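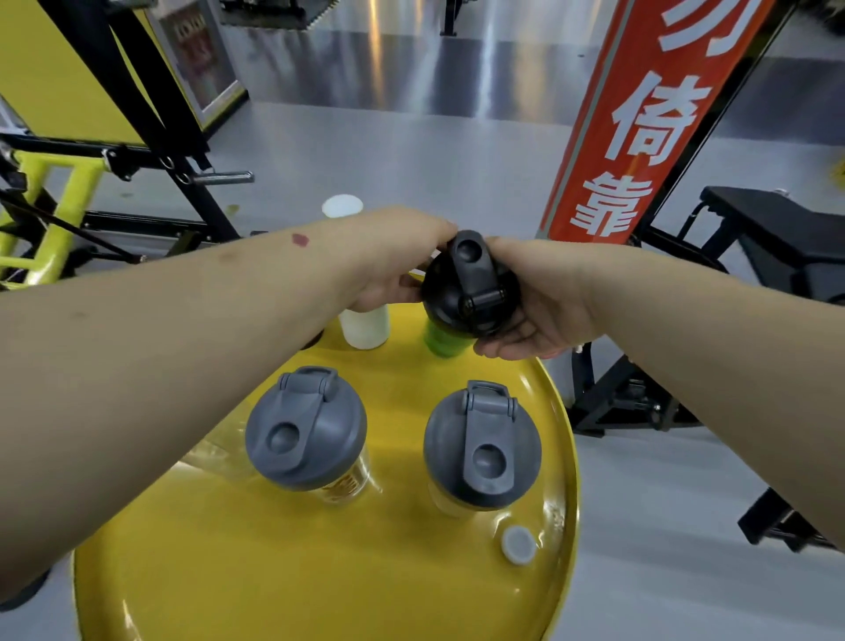

Posted by bgarg_lids, Tuesday, 9:12 pm
Board: Teaching by Demonstration > Household Tasks

Shaker bottles — how sloppy can my demos be?

So I'm showing our arm how to cap and sort shaker bottles, all by hand, at the gym, and I've got 41 takes so far. My problem is the lids! I never grab them the same way twice. Sometimes I'm cradling from below, sometimes pinching the rim, and I don't notice until I play it back. Do I toss the odd ones or keep them in?

Reply from Szu-yu Huang
Keep them. I threw out everything messy on the Onari project and the policy fell apart the first time a cup was turned a bit.
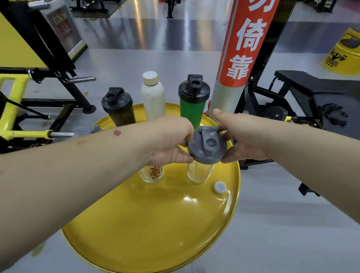
Does the flip cap need to be in the same position for every take?
It can vary, as long as your hands do the same thing each time you see it open.

Reply from mstrebel
I don't agree with Szu-yu. With 600 takes, sure, go wild. With 41 the arm just learns to dither. I'd pick one grip, do 30 clean ones, then loosen up. And slow down on the threads, everybody rushes the threads.

Reply from bgarg_lids
Ugh, I do rush them. What about bottles lying on their sides? I've been mixing those in with the upright ones, plus moving stuff on and off the tray with both hands.
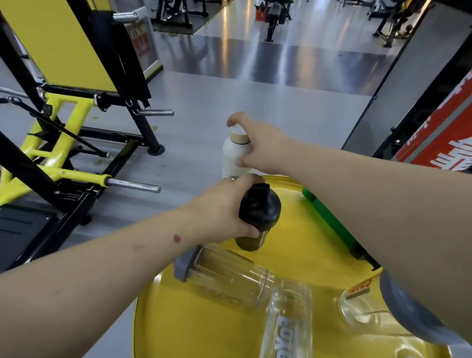

Hsin-yi Lui: split those into their own task. Reaching with one hand while the other holds a bottle is hard enough — I did 15 by remote control and had to redo almost all of them.

Reply from bgarg_lids
OK, splitting them tomorrow. Still keeping my weird grips though, sorry mstrebel!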